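普罗尼克港的冬天

一家小型邮轮公司把淡季航线又延长了一季,港口、商户和船员各有各的算盘

船进港的时候天还没亮透。普罗尼克(Pronik)的引航艇先出去,绕过防波堤外的浮标,在开阔水面上等。从码头办公室的窗户看过去,只能看到两组灯,一组高一组低,慢慢靠到一起。值班的调度员把电台音量调大了一点,用本地话说了几句,又换成英语重复一遍。风从东北方向来,还没到要关港的程度。

“斯图达顿”号(Studaton)满载时可以接待118名乘客。放在今天的邮轮市场上,这是一条很小的船。大型邮轮一层甲板上的人就可能比它全船还多。它没有剧院,没有滑梯,顶层有一个不大的泳池,十月以后放干,盖上木板,变成一块可以站人的平台。船东是本地的尤里奇公司(Jurić),祖上做过运酒和运盐的生意,后来跑岛际渡轮,再后来买了这条船,改成了邮轮。

过去,它每年入秋后就停航,拖到湾里过冬,船员散回各岛。从去年起,公司试着让它在冬天继续跑。今年9月,尤里奇公司和普罗尼克港务局续签了冬季靠泊协议,期限2年。协议文本不长,主要内容是泊位优先权、岸电价格和恶劣天气下的改期办法。对一个冬天几乎没有外来船只的港口来说,这份协议意味着码头每周都会有人干活。

旺季之外

普罗尼克的旧港区呈半圆形,老城在北岸,鱼市和渡轮站在南岸。夏天,大船进不了内港,只能在外面抛锚,用接驳艇把客人一批一批送上岸。从早到晚,石板路上全是人。当地人对这件事的意见分得很开,开店的人欢迎,住在老城里的人抱怨,两种人常常是同一家的。

到了深秋,情况完全反过来。冰淇淋店拉下卷帘门,主街上的餐馆关掉大半,剩下的几家只做午饭。渡轮班次减少,末班船天刚黑就走。年轻人去首都或者国外找短工,到春天再回来。镇上的医生说,冬天来看病的人,很多只是想找个人说说话。

尤里奇公司的冬季航线就是在这种背景下提出来的。最早的方案很保守,只打算在新年前后开两个航次,卖给住在附近几个国家的老客人。后来订位情况比预想好,航次加到了整个冬季,每程8天,从普罗尼克出发,沿海岸往南,经过外海的几座岛,在扎斯托岛(Zasto)停两夜,再原路折返。

负责航线运营的斯塔夫罗斯·凯尔门迪(Stavros Kelmendi)在公司做了很多年,早年在渡轮上当水手长,后来上岸管排期。他的办公室在旧盐仓的二楼,墙上挂着一张很大的海图,图上用铅笔画着各个季节的航线。夏季的线条又密又直,冬季的线条弯弯绕绕,尽量贴着岛的背风面走。

“夏天排航线,看的是客人想去哪里。冬天排航线,先看船能在哪里躲风。”他说,“每个停靠点旁边都要有一个备用点,备用点旁边最好还有一个。”

布拉风(bora)是这一带冬天最大的麻烦。这种风从山上直接压到海面,来得快,阵风很强,能把浪尖吹成一片白雾。大船吃水深,可以在外海扛过去。小船得提前进湾。去年冬天,“斯图达顿”号有好几次没能按原计划离港,客人在普罗尼克多住了一晚。公司原来担心投诉,结果收到的意见大多集中在另一件事上:镇上晚饭没有地方吃。

谁来开门

今年续约时,港务局和镇政府坐下来谈的主要就是这件事。船来了,客人上岸了,商店和餐馆如果都关着,这趟靠泊对镇上就没有多大意义,对船公司也不是好事。可是要让店主为了一条小船开门,道理上说得通,账上未必算得过来。冬天取暖要钱,雇人要钱,进了货卖不掉也是钱。

最后谈成的办法是轮流。愿意参加的餐馆按周排班,船在港的晚上,至少有2家必须营业,菜单可以缩短,但厨房要开到船上规定的回船时间以后。作为交换,镇政府减免这些店冬季占用街面的费用。面包房不在排班里,它本来就每天开。药店也是。

娜达在南岸开一家小酒馆,店面很窄,吧台后面就是炉灶。她第一个报了名,理由是反正自己也要吃晚饭。她冬天的菜单上只有鱼汤、炖羊肉和一种加了干无花果的甜饼。来的客人问有没有烤鱼,她就说今天没有,要看早上船有没有出海。她觉得客人能接受这个说法。也有不接受的,坐下看看菜单又站起来走了,她说那也没办法。

老城里另一家规模大得多的餐馆没有参加。老板算过,他的厨房开一次火的成本,至少要坐满半个厅才能打平。冬天一条船下来的人分散到各处,坐不满。他对轮流的办法没有意见,只是希望镇政府不要把减免当成惯例,到头来让全年营业的店吃亏。

这种顾虑在镇上不止他一个人有。夏天的大船带来的争论还没有结束,有人不愿意在冬天再开一个头。反对的人里,有几位是住在旧港区的退休教师。他们写了一封信给当地报纸,说一年里总该有几个月,窗户外面没有发动机的声音。港务局回应说,岸电设备已经装好,船靠泊以后关掉主机和辅机,噪音比渡轮小。教师们又写了第二封信,问那么渡轮的岸电什么时候装。这封信到现在还没有正式答复。

船上的冬天

“斯图达顿”号的船体是白色的,烟囱上漆着公司的字母。内部去年春天翻新过,换掉了原来的地毯,客舱里加了独立控制的暖气。夏天主要在甲板上进行的活动,冬天都挪到了室内,早餐厅和酒吧之间的隔断拆了,晚上用来办讲座,白天有人在那里打牌。

讲座的内容没有太多安排,主讲人有时是随船的历史老师,有时是从停靠地请上船的人。有一个做船帆的老匠人讲过一次怎么缝帆边,带了一块帆布和几根针,讲到一半就让客人自己上手。凯尔门迪说,那次讲座排在晚饭前,结果晚饭推迟了。厨房对此很不高兴。

冬季客人和夏季客人不太一样。年纪偏大的多,单独旅行的也多,有些人这片海夏天已经来过好几次。他们上岸以后走得慢,在一个地方坐得久。船上原来准备了骑自行车环岛的项目,报名的人很少,后来换成了步行,路线不长,终点通常是一座教堂或者一家酒窖。

出发前,公司会给每位客人寄一份说明,写明冬季航线和夏季航线的区别。说明里最长的一段讲的是衣服。头一年的说明写得太简单,只说“请带保暖衣物”,有的客人按城市里过冬的习惯收拾行李,呢子大衣配围巾,到了甲板上风一吹就透。现在的说明改成了一条一条的:外层要能挡风,拉链要能拉到领口,口袋最好能封住,鞋底要防滑,帽子要有系绳或者能收紧。说明还建议不要带伞,在码头上撑不住。
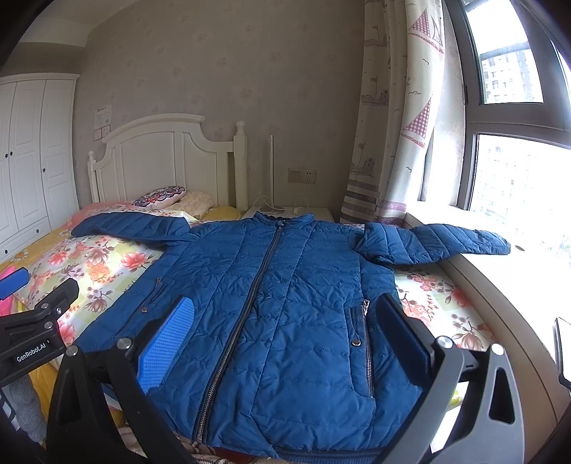 冬季上甲板,立领绗缝外套比较实用。

船员的行李更简单。甲板部有统一的防水外套,轮机部大多数时间在下面,冬天反而是全船最舒服的地方。服务部的人要在冷热之间来回跑,端着盘子从厨房出来,经过一段露天的走廊才到餐厅。今年这段走廊加了挡板。

对船员来说,冬季航线首先是工期的问题。过去合同签到秋天,冬天靠积蓄和零工。有人在家修房子,有人去山里的滑雪场打工,也有人什么都不做。现在公司可以给一部分人签全年合同,但并不是每个人都愿意。大副是扎斯托岛人,家里有一片橄榄园,采收正赶在初冬。他和公司谈好,采收那段时间由另一个人顶班,等油榨完了再回船上。今年的橄榄收成不好,他比计划提前回来了。

厨房主管的情况相反。她有两个上学的孩子,过去一整个夏天见不到几面,冬天在家才补回来。改成全年跑船以后,她要求跑一程休一程,公司同意了。她休息的时候由副手掌勺,客人的评价表上看不出区别。她说这让她既放心又有点不舒服。

扎斯托的两夜

扎斯托岛是航线的最远点。岛上常住的人很少,主要集中在北边的一个村子,村前是码头,村后是一条缓坡,种着葡萄和橄榄。夏天有帆船进来,冬天只有渡轮和邮政船。岛上的小学前几年关了,校舍空着,后来改成了村民活动室。

尤里奇公司选这里过夜,先是因为湾口朝南,布拉风来的时候,湾里基本是平的。其次是凯尔门迪和岛上的人熟,他跑渡轮的时候每周来这里,认得每一家的门。谈合作的时候没有写什么文件,大家在活动室里坐了一个下午,把能做的和不能做的都说了一遍。

能做的包括:开放酒窖,安排人带路去山顶的瞭望塔,活动室晚上供应热酒。不能做的包括:成批进村民家里参观,在葬礼或者弥撒的时候组织活动,还有在码头上放音乐。最后一条是一位老太太提的,她的房子离系缆桩最近。

船第一次在扎斯托过冬夜的时候,村里的杂货店把存货卖得差不多了,主要是羊毛袜和当地的草药酒。店主后来多进了一批袜子。草药酒是自家泡的,快不了。他在柜台上放了一个本子,让想要的人写下地址,等春天泡好了再寄。到目前为止,寄出去的都收到了,只有一瓶在路上碎了,他又补寄了一瓶。

瞭望塔是奥匈时期留下来的,石头砌的,楼梯很窄,一次只能上几个人。天气好的时候,从塔顶往西看是开阔的海面,往东能看见大陆上积雪的山。带路的人通常是村里的邮递员,他本来就要走那条路。他走得快,客人常常跟不上,公司后来请他在半路的水井旁边等一等。

岛上也有人担心以后的事。小船来了,会不会有大一点的船跟着来?活动室的墙上贴着一张纸,是村里自己定的规矩,其中一条写着,同一天晚上湾里只接待一条客船。这条规矩没有法律效力,港口归普罗尼克管。凯尔门迪说公司会遵守。至于别的公司会不会,他回答不了。

账怎么算

小型邮轮的成本结构和大船不同。大船靠规模摊薄每个人的费用,靠船上的酒吧、商店和自费项目赚钱。小船没有多少东西可以另外卖,票价里差不多全包了,能调整的只有上座率和燃油。冬天的票价比夏天低,燃油却不见得省,绕路躲风、靠泊时供暖,都要算进去。

尤里奇公司不公开单条航线的收支。公司方面的说法是,头一年冬天略有亏损,亏损的数目比让船闲置、再在春天重新招人培训的费用要小。船停着也要花钱:泊位费、保险、看船的人,还有机器长时间不转之后的检修。轮机长一直支持冬天跑船,他认为机器最怕的就是放着不动。

今年的预订情况,按公司的说法,圣诞和新年的航次已经接近满员,一月还有空舱,二月最弱。二月有一个航次可能取消,改成进坞做例行检查。船坞在海湾对面,是这一带还在运转的少数几家之一,冬天正好有空档。公司倾向于这样安排,只等最后的订位数字。

分销也是个问题。大旅行社习惯按旺季目录卖产品,冬季的小船航线放在哪一页都不合适。头一年,大部分客人是直接打电话到盐仓二楼订的票。今年公司重新做了网站,网上能看到每个航次还剩哪些舱,不过打电话的人仍然很多,他们想问的东西网站上没有,比如会不会晕船,老人能不能自己下舷梯,船上吃不吃得到热面包。

接电话的姑娘整理了一份常见问题,贴在自己桌前。晕船那一条她写得最长,结论是看人,也看那天。热面包那一条最短:有。

港口这边

对普罗尼克港务局来说,一条小船的靠泊费在全年收入里占的比例很小。港务局看重的是人手。系缆工、引航员和安检员冬天没有足够的船,按过去的办法就只能放假,到春天再找回来,每年都会少几个。去年冬天因为有了固定的靠泊,系缆班一个人也没有流失。

岸电设备是另一笔账。设备装在夏季最忙的那个泊位旁边,投资不小,夏天却用不上,大船停在外面,接不到。渡轮的接口规格不一样,改造还在等经费。眼下真正在用它的主要就是“斯图达顿”号。港务局的人说,总要有一条船先用起来,后面的毛病才看得出来。已经发现的毛病有一个:电缆盘冬天转动不灵,要提前加热,现在用的是一台暖风机。

安检棚也做了改动。原来是夏天搭的帆布棚,四面通风,冬天站不住人。港务局把渡轮站的旧候船厅隔出一半,客人从那里进出,里面有长椅和暖气。渡轮乘客起初有意见,觉得自己的地方被占了。后来小卖部跟着延长了营业时间,意见就少了一些。

候船厅的墙上还保留着一块老航线牌,上面的地名有些已经没有船去了。不时有邮轮客人站在牌子前面看很久,问工作人员某个地方现在怎么走。答案多半是先坐长途汽车。

开船

2018年12月8日,“斯图达顿”号开始本季的第一个冬季航次。原定下午离港,因为一车蔬菜在山路上耽搁了,推迟到傍晚。客人已经全部上船,有些人待在酒吧里,有些人靠着船尾的栏杆看码头上装货。装货的是两个系缆工和从厨房下来帮忙的人,一箱一箱递上去,主要是卷心菜和土豆。

凯尔门迪站在岸上,手里拿着当天的气象传真。第二天夜里可能起风,他和船长在电话里商量,第一站要不要换到备用点。商量的结果是先按原计划走,到岛群入口再决定。他把传真折起来放进口袋,又和送菜的司机说了几句路况。

娜达的酒馆当晚轮到营业。船虽然走了,按规定她可以不开,她还是把炉子生了起来,鱼汤早上就炖好了。来吃饭的是系缆班的人,还有那位送菜的司机,他打算在镇上住一晚,等天亮再翻山回去。

缆绳收上船以后,岸电班的人把电缆卷回盘里,拔掉暖风机,锁好箱子。渡轮站那边,末班船正在上客。

冬季航线须知

航次:每程8天,普罗尼克往返,扎斯托岛停泊两夜。沿途停靠点视风力调整,船长有最终决定权。

登船:普罗尼克渡轮站候船厅,从南岸入口进。行李可提前送到,放在门口的架子上,贴好舱号。

着装:船内暖气充足,薄衣服即可。上甲板和上岸请穿防风外套,戴能收紧的帽子。正装不作要求。

晕船:易晕船的客人请在订票时说明,客服会优先安排低层甲板中部的客舱。药品请自备,出发前先问过医生。

用餐:三餐包含在票价内。在普罗尼克因天气多停留的晚上,客人可以自行上岸用餐,当晚营业的店名写在舷梯旁的黑板上。

订位:尤里奇公司办公室,普罗尼克旧盐仓二楼,午饭时间不接电话。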